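July, late afternoon
Osvaldo Villa

Small props for the tabletop set, sorting what stays and what goes. Sveva wants the list before she orders more filament. Writing this fast, van comes at 5.

Leaf dish, cup with the toy veg, green ring, sponge, flashlight, the blue and black block. Same pale table as last month.
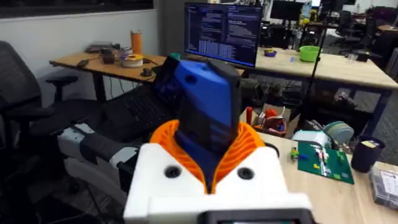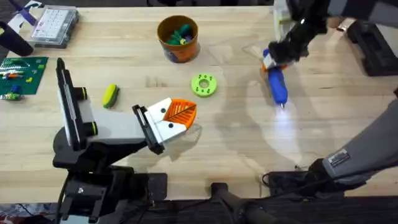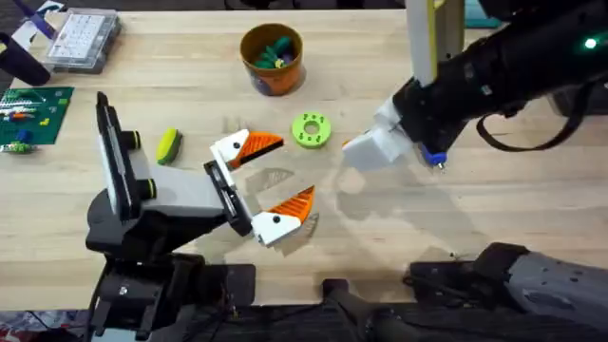 Leaf dish — keep. Best print we've had off the Voveo, the veins came up crisp and I only had to sand the rim. Orange was Berkay's pick, I wanted gray, he was right. Second copy at 600 mm/min outer wall if there's time, the first one went faster and has a seam you can feel with a thumbnail. File is number 146 in the shared folder, NOT the one called leaf_final.

Orange cup. Fine. Toy pieces are a pain, the carrots wedge against eachother and you tip the whole thing over getting one out. Try fewer. Pendo says put a coin or a washer in the bottom for weight, will try the washer. Don't peel the band off the cup, it leaves glue, ask me how I know.

Lime ring: holes still a hair tight for the 3 mm pegs. Drilled out two by hand, went OK, third one cracked on the scrap ring. Reprint with the holes opened up 0.2 and stop messing with the drill. Lime is nearly out, what's left on the spool won't do a full ring. Yellow there's plenty of. Does it have to be lime? Ask Sixten.

Sponge — swap for a new one every couple weeks. The scouring side sheds green crumbs and they get stuck in the grain of the table. Vacuum, don't wipe.

Flashlight. Turn it OFF when you're done. Two sets of cells gone this month. Also it's bright enough to wash out the wood color near the tip, so if anybody is shooting reference pics for Greenwood do those first and the flashlight stuff last. Spare cells in the Dromalus box, second shelf, under the tape.

Blue and black block — no name for it on the list, Sveva has it as "block, misc". Needs a real name. Open to ideas.

Table: one coat of the matte oil is due, sand 2000 grit first, light pass. Has to be cleared overnight, so not before the Odside visit.

Still to do
- washer in cup
- ring reprint, check hole size w/ calipers before calling it good
- order cells, sponges
- send Sveva the list (tonigth)
- order no. 3298 never showed up, chase

Desk by the window wall is collecting junk again. Half of it's mine. Will clear it tomorrow morning before Pendo gets in.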